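January, past 11 at night

Home from the shop with sore feet and a good feeling, the kind I haven't had since Liette Kennedy and I first cooked up this arm over her kitchen table. The parts from Planell finally came, and of course I wanted to bolt everything together right then, but Liette talked me into unpacking slowly and giving each piece a bin of its own. She was right, bless her.
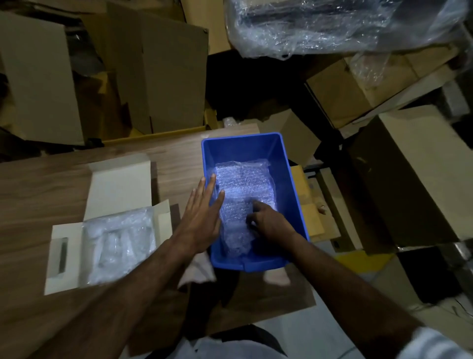

I still have 2 joints to wire and the base to level, and I keep changing my mind about where the power supply ought to go. Liette votes for underneath. It took me some 30 minutes just to find the small hex keys, and then they were in my coat! Tomorrow I'll bring the good lamp and a thermos, and we'll see if the shoulder wants to turn.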